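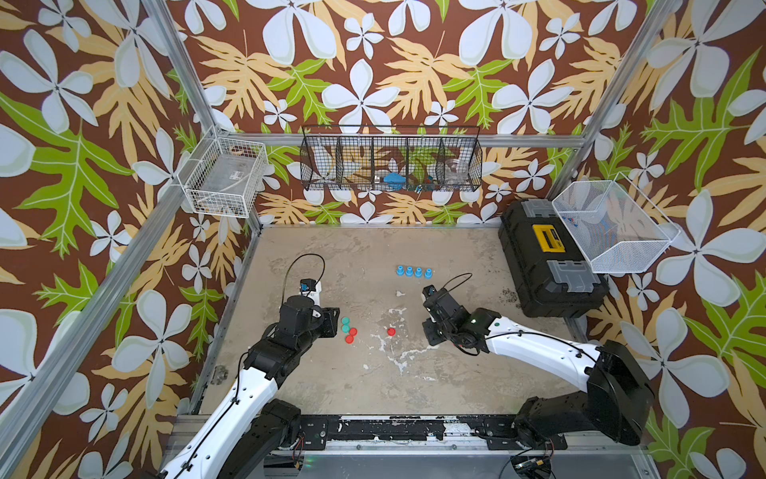

Fig. 1. Floral wallpaper on three sides of the enclosure.

Unit 2: How a wrestling show is planned

Reading for this unit: the chapter by Vaida Sakalauskas on weekly television. Please bring your notes on Panura, the small promotion we discussed last time.

A weekly show is written backwards. The booker first decides the main event of the next big show, and then fills the weeks before it. Panura had 14 wrestlers under contract and 40 minutes of television, so each person could not appear every week.

Terms to know:
Booker — the person who decides matches and winners.
Card — the list of matches for one evening.
Heel and face — the bad character and the good one.
Squash — a very short match with one strong winner. 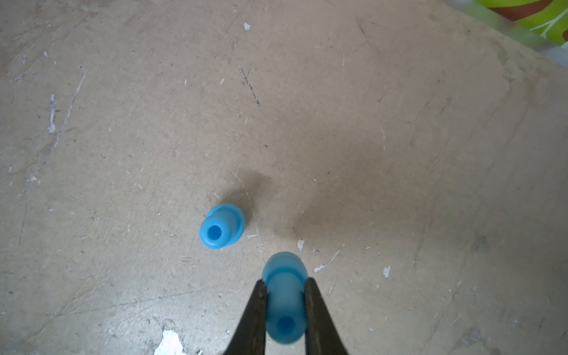 Fig. 2. Two small blue pegs and a worn beige-gray surface.

In the May show in Laltov, Ivars Ots lost his title to Duyên Võ in the second match. Many fans were angry that it was so early on the card. The paid attendance was 2677, the best for Panura in that city, and 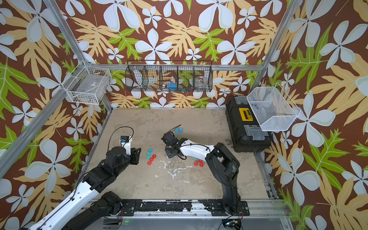 the booker used this number to defend his decision. I think the defense is weak. People buy the ticket before they see the card order.

For next class, write one page: where would you place the title match, and what would you put directly after it?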